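物件整理与包装基础
第5讲 桌面上的取放：拿起、悬停、转手、放下
讲义修订：2022年11月3日
适用：Gedholm整理与包装课程，基础班

本讲内容
桌面的准备
拿之前看什么
双手拿法
悬停与转动
放下
与包装的衔接
练习安排
课后作业

上一讲讲的是箱子和衬垫，默认东西已经在手里了。这一讲退回一步，讲东西怎么从桌上到手里，又怎么从手里回到桌上。课上用的都是普通物件：碗、盒子、小灯罩、塑料壳、旧闹钟、纸盒装的零件。易碎的古董和带电的设备不在基础班范围内，进阶班另讲。

一、桌面的准备

桌面分成三个区：来料区、操作区、成品区。来料区放还没有处理的东西，操作区一次只放一件，成品区放已经包好或者已经登记好的。习惯用右手写字的人，一般把来料区放在左边，成品区放在右边，登记本靠右上角。左手写字的人可以对调。一张桌子上如果有两个人干活，两个人的方向要一致，否则来料和成品会在中间混到一起。

操作区要留够两只小臂同时伸进来的宽度。初学的人常把操作区留得和物件一样大，手一伸进去，手肘就碰到旁边的东西。检查的办法很简单：空手做一遍从两侧合拢的动作，手肘和小臂都不碰到任何东西，就算够了。

木桌面本身有一定的摩擦，多数物件直接放上去不会滑。但木桌面有几个问题要注意。一是接缝和毛刺，会勾住布面和软包装。二是旧胶痕，浅色物件在上面拖一下就是一道印。三是不平，底面小而重心高的东西放上去会晃。上课前用手掌把操作区摸一遍，摸到毛刺就用砂纸处理，摸到胶痕就擦掉，晃的地方换个位置。擦桌子用拧干的布，擦完等桌面干透再放东西。

要不要铺垫子，看物件。底面有釉的、有漆的、容易刮花的，铺。底面本来就粗糙的，或者要检查是否放得平稳的，不铺，垫子太软会把不平的问题盖住。Brultent的薄毡垫课上可以借用，用完抖干净，平放回柜子，不要折。折过的垫子中间有一条棱，下一个人用的时候物件就会歪。

光线从侧前方来比较好。浅色物件尤其要注意，正上方的强光会把表面的裂纹和磕碰照没。把灯移到一侧，裂纹会有一条细影子。

二、拿之前看什么

手伸出去之前先看，时间不用长，但是顺序要固定。

先看底。底面是平的、圆的，还是有脚的？能看到的就看，看不到的先按不平处理。

再看开口和盖子。有盖的东西，盖子和主体当两件算，盖子先单独取下，另放。盖子粘住了、打不开，在登记本上写“盖未开”，然后整件拿，手要同时照顾到盖和身。

再看突出的部分。把手、壶嘴、耳朵、旋钮、挂环，都不作受力点。很多把手是后接上去的，平时提着没有事，装箱前多转了几次就松了。课上的规定是把手只看不提，不论它看上去多结实。

最后看表面。有粉的、有油的、贴着旧标签的，都先记下来。标签翘起来的那一边要避开，手指按上去再拿开，标签常常就跟着走了。

看完以后，心里要有三个答案：左手放哪里，右手放哪里，拿起来以后去哪里。第三个最容易漏。东西拿起来了才开始找地方放，是这门课里最常见的错误，成品区被占着的时候尤其如此。

三、双手拿法

基础班一律双手拿，小件也一样。单手拿小件确实更快，可是动作一快，另一只手就会去做别的事，比如翻登记本、挪箱子，注意力就分开了。等到双手拿成了习惯，再根据物件决定什么时候可以腾出一只手。

双手拿法有几种，常用的是下面这些。

对夹：两只手从两侧往中间合，手指接触侧面，力向内。适合侧面直、摩擦大的东西，例如纸盒和木盒。缺点是力全靠夹，东西重了就要加力，薄壁的会被压变形。

托底：两只手都到底下，掌心朝上。适合重的和底面平的东西。缺点是放下的时候手指会被压住，要先让一边落到桌面，抽出一只手，再放另一边。

夹托并用：一部分手指在侧面稳住方向，另一部分手指到下方承重。适合大多数形状不规则的东西，也是本讲练得最多的一种。

扶与托：一只手在底下托，另一只手只在侧面轻轻扶着，防止倒。适合瓶子一类高而窄的东西。扶的那只手不用力，只跟着走。 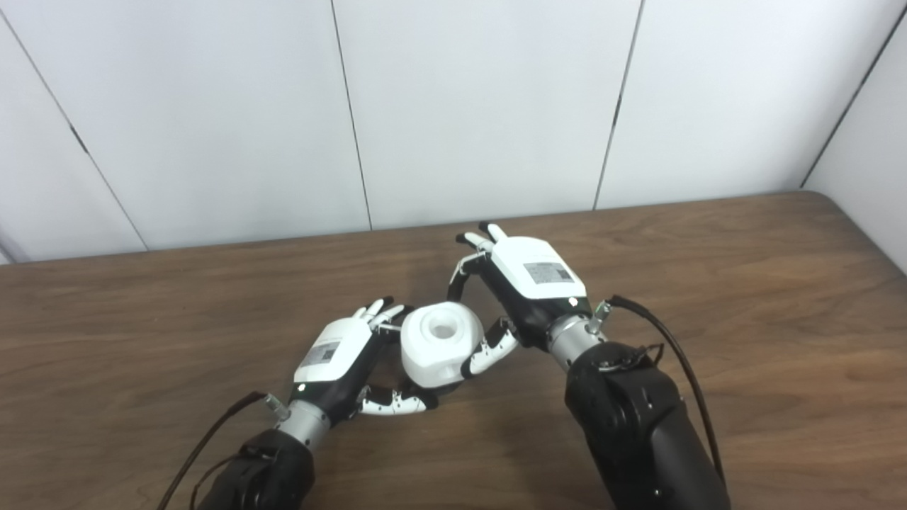 夹托并用的要点在于分工，侧面的手指管方向，下面的手指管重量。初学的人往往一紧张就全部改成夹，下面的手指变成了摆设。拿起白色物件的那一步，左边的拇指横着伸到物件下面，再往上弯，托住左下侧，其余的指尖抵在左上侧，一上一下把这一边管住了。物件这时只比木桌面高出一点，两只手一起让它悬着。练习时照这个高度来，离桌面越近，失手的后果越轻，也越容易看清楚底面有没有离开桌子。手指的位置先在桌上摆好，再往上抬，不要边抬边找。

手指接触的地方尽量用指腹，不用指甲。戴手套的时候，手套要合手，指尖多出来的一截会折进去，隔着一层折起来的布，手指感觉不到物件在滑。棉手套对光滑的釉面不合适，太滑。丁腈手套对多数硬表面都可以。纸制品和干净的木盒，洗净擦干的手直接拿就行。

戒指、手表、手链在上课前摘掉，袖口卷到手腕以上。挂在胸前的工牌塞进围裙里，低头的时候它会垂到物件上。

力度怎么定：从轻开始加，加到物件不下滑为止，再多加一点点。课上有一个辅助练习，用一次性纸杯装半杯米，双手夹托并用拿起来，看纸杯壁有没有凹。凹了就是夹得太多，把重量往下面的手指上移。纸杯练好以后换成薄塑料盒，再换成瓷碗。

四、悬停与转动

从桌上拿起来以后，不要马上移动，先停一下。悬停的高度，课上统一用3厘米左右，用尺子比一次，记住那个感觉，以后就不必再量。

悬停时检查这些：

物件有没有往一边偏。偏了说明重心没有找对，放回去，手往偏的那一侧挪，再拿。不要在空中调手。

有没有响声。里面有东西在动，说明有零件松了，或者装着没有取出来的物件。放回去，打开检查，不能打开的在登记本上写“内有响动”。

底下有没有掉东西。粉、碎屑、脱落的脚垫，都会留在桌面上。掉下来的碎片收进小袋，和物件写同一个编号。

转动分两种。一种是绕竖轴转，看四周，这种尽量放在桌上转，拿着转没有必要。另一种是翻过来看底，必须离开桌面。翻底的时候先把托底的那只手定下来，让它始终在重的一侧，另一只手换位置。两只手不能同时换。换完一只，停，再换另一只。

大件翻底要铺垫子，而且不完全翻过来，斜到能看见底就够了，一条边可以靠着垫子。翻到一半觉得不稳，往来的方向退，不要硬翻过去。

转手，也就是把东西从一个人手里交给另一个人。基础班不允许空中转手。先放到桌上，手离开，对方再拿。口令也不用喊得复杂，放的人说“放好了”，拿的人听到以后再伸手。Kettle仓库那次整理，一共登记了超过334件餐具，全程都是这样交接的，速度并没有慢多少，因为省去了互相等着接稳的时间。

五、放下

放下比拿起来难，原因是眼睛常常已经去看下一件了。规定：手指全部离开以前，眼睛不离开物件。

放下的顺序：

降到悬停高度，停。

确认落点是空的，没有笔、胶带头、碎屑。

先让一侧边缘接触桌面，再放平。底面很小的物件直接垂直放下，不用先着一侧。

下面的手指先抽出来，侧面的手指后松。抽的时候不要顶，手指放平往外滑。

侧面的手指松开以后停在旁边，确认不晃，再收回来。

放在木桌面上的物件晃，先换个位置试，再看底。换了两三个位置都晃，就是底面的问题，登记“底不平”，旁边用小沙袋靠住，或者侧放。圆底的东西用环形垫，没有环形垫就用毛巾卷一圈。

物件离桌边至少留一只手掌的宽度。这一条在练习课上是要检查的，离桌边太近，动作再好也按不合格记。

六、与包装的衔接

手怎么拿，包装就怎么垫。手的受力点往往就是包装里适合放支撑的地方，手避开的地方，包装也要避开。所以拿过一件东西以后，在登记本的简图上用圆点标出手指的位置，包的时候照着圆点放衬垫。把手、壶嘴这些没有圆点的地方留空，外面的纸绕过去，不压实。

包装纸要提前裁好，铺在操作区的一侧。不要一只手拿着物件，另一只手去抽纸。顺序是：物件在桌上，铺纸，双手拿起，悬停，移到纸上，放下，松手，再包。听上去啰嗦，做熟了以后整个过程很顺。

白色和浅色物件不用印了字的报纸直接包，油墨会沾上去。里层用无酸纸或者干净的白纸，外层再用气泡膜。气泡膜的气泡朝外，直接朝里贴着漆面，放久了会留下圆印。

装箱用Tavier的中号瓦楞箱，箱底衬垫的做法见上一讲。放进箱子的时候手要跟着下去，到底了再松。箱壁离物件太近、手下不去的，换大一号的箱子，不要从上面松手让它落进去。箱子里的空隙从底部开始填，最后填上面，填好后轻轻晃一下，没有位移就可以封。

登记本的写法：编号，名称，尺寸，拿法，注意点，去向。拿法一栏写“夹”“托”“夹托”“扶托”就可以，下一个经手的人会先看这一栏。例：

编号17
名称：有盖瓷罐，白
拿法：夹托；盖另包
注意点：口沿旧磕一处，底不平
去向：Tavier中号箱，下层，环形垫

七、练习安排

两人一组，一人做，一人看。看的人不动手，只记录。记录用附在讲义后面的表，重点记这几项：手伸出去以前有没有看底，手指有没有在桌上摆好，有没有悬停，落点有没有先确认，手指的离开顺序对不对。

第一轮用纸盒，练对夹和放下。
第二轮用装米的纸杯，练力度。
第三轮用形状不规则的塑料件，练夹托并用，低位悬停。
第四轮用瓷碗，加翻底，桌面铺毡垫。
第五轮从来料区到成品区走完整流程，包括登记和包装。

每轮做完交换。做的人先说自己觉得哪一步不稳，看的人再说记录。两个人说的不一样，就再做一遍那一步，放慢。

常见错误对照：
物件拿起来往前倾。多半是手太靠后，站得离桌子远。往前站半步。
肩膀酸。桌子偏高，或者悬停得太高。
放下有响声。没有在悬停高度停，直接落了。
手指压在底下抽不出来。下面的手指伸得太深，指节进去一节就够了。
两边高低不一。一只手夹，一只手托，力没有配合。两边都改成夹托并用。
包到一半发现落了盖子。来料区没有把盖和身编在一起。

碎了怎么办：停手，告诉同组的人，不要去接掉下来的碎片。先把旁边的物件移开，再戴厚手套收大片，小片用硬纸板推。桌面用湿纸巾擦一遍，木桌面的接缝要单独看。碎片全部装盒，写编号，照样登记。练习用的瓷碗打碎了不用赔，但是登记要写。

八、课后作业

在家选几件形状不同的物件，至少包括一件有盖的和一件底面不平的，每件画简图，标手指位置，写拿法和注意点。简图不要求像，要求受力点清楚。

把家里常用的一张桌子按来料、操作、成品分区，做一次完整的整理，写一段说明，内容包括桌面材质、有没有铺垫、光从哪边来、哪一区不够用。

阅读上一讲讲义中关于衬垫厚度的部分，下次课上要用。下一讲讲成套物件，杯和碟、盒和内胆、带附件的小家电，重点是怎样编号和怎样保证一套东西进同一个箱子。请自带铅笔和软尺，毡垫和手套由Gedholm教室提供。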